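Chapter 7
Grippers Sold as a Kit: The Disassembly Cell

In Chapter 6 we studied the robot arm alone. An arm without a tool can do very little, and most buyers today do not design the tool themselves. They order a kit. In this chapter we look at one such offer, the Lemholm kit from the firm Backlund, and we ask what the buyer gets, what he must still do, and how the offer should be judged.

The kit is made for workshops that take apart used office computers. It contains a two-finger gripper, a wrist camera, an adapter plate and a program package with ready motions for the most usual parts. The arm is not included. The price list of June names 2642 euros for the basic version, and a service agreement is paid separately.

Our main case is the recycling company Nirkden, where Birger Kvam was responsible for the first installation. He chose to begin with hard drives. They are valuable, they must be removed before the case is shredded, and in many desktop models they sit in a plastic caddy that comes out without a screwdriver. The caddy is also difficult in one respect: it bends. If the fingers press too hard, the frame grips the drive and the rails more strongly, and the pull fails. With too little force the fingers slide off.

Kvam solved this in 33 trials, in which only the closing force and the angle of approach were changed. His notes are given in Section 7.4 and the student should read them with patience — they are short, but the order of the trials is important.

Section 7.2 treats the mounting of the fingers. Section 7.3 compares the kit with the Mikine service, where the supplier owns the equipment and the customer pays per 3000 removed drives. Nhi Hà has contributed the cost tables.

After this chapter you should be able to read a gripper data sheet and to say which of its values must be tested in your own workshop.

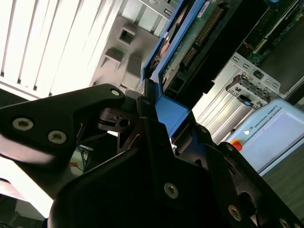

Figure 7.1 A hard drive in its blue caddy, held by the gripper beside a computer case.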